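Gambling & Prize Draws
4 min read

Leaving the office lottery syndicate

21/08/2025

I have been in the lottery syndicate at work for eight years and last week I stopped. I didn't fall out with anyone. I wanted to write down what I learnt from it while I still remember.

There were 11 of us at the start, all from the Urkton office. Each person put in the same amount on payday and we bought tickets for the Temba draw, which is the regional one with the smaller jackpot. The thinking was that fewer people play it. That makes no difference to your chance of matching the numbers, only to how many people you might share with, but it took us a while to get that straight.

In all that time our best result was 4 numbers and the bonus. Split between us it paid for a sandwich and a coffee each. Most months we won nothing. A couple of times we won a free line, which we put straight back in.

The part that caused trouble was the paperwork. When the Clirkholm branch closed, some of their people joined us, and for a few months it was unclear who had paid and who hadn't. One January somebody missed a payment and asked whether they would still have got a share if we had won. We had no written rules, so there was no answer. After that we wrote a one-page agreement: who is in, how much, when it is due, what happens if you are off sick, and whether names can be made public. If you run a syndicate without one of these, write it this week. It doesn't have to be clever. Get everyone to sign it and keep a copy away from work.

I also worked out what I had spent. It came to a bit under 2000 over the whole time — more than I would have guessed, less than I spend on lunches. I don't regret it exactly. I liked the five minutes of talk after each draw. But since I moved to the Hirkosov site I only hear the results by email, and without the talk it was just a payment leaving my account.
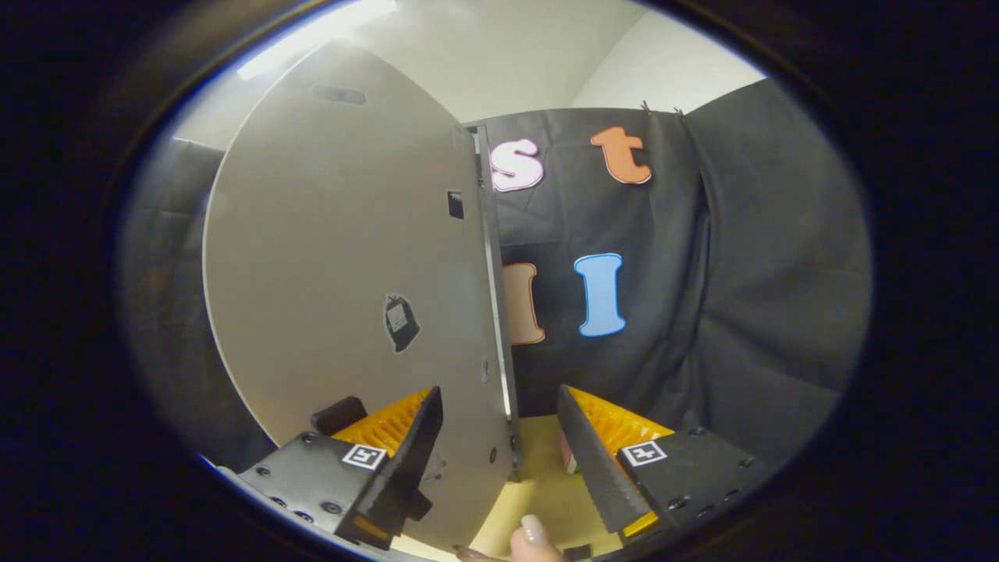
Pale grey board, black curtain clipped up behind.

A few people asked if I was worried they would win the week after I left. A little, yes. Plenty of people stay in for that reason alone, and I think I did for the last year or two. The odds are the same whether I am in or not, and I have told them I won't ask for anything if it comes up.

The money now goes into a savings account with prize draws. The interest is poor, but I can take it all out again.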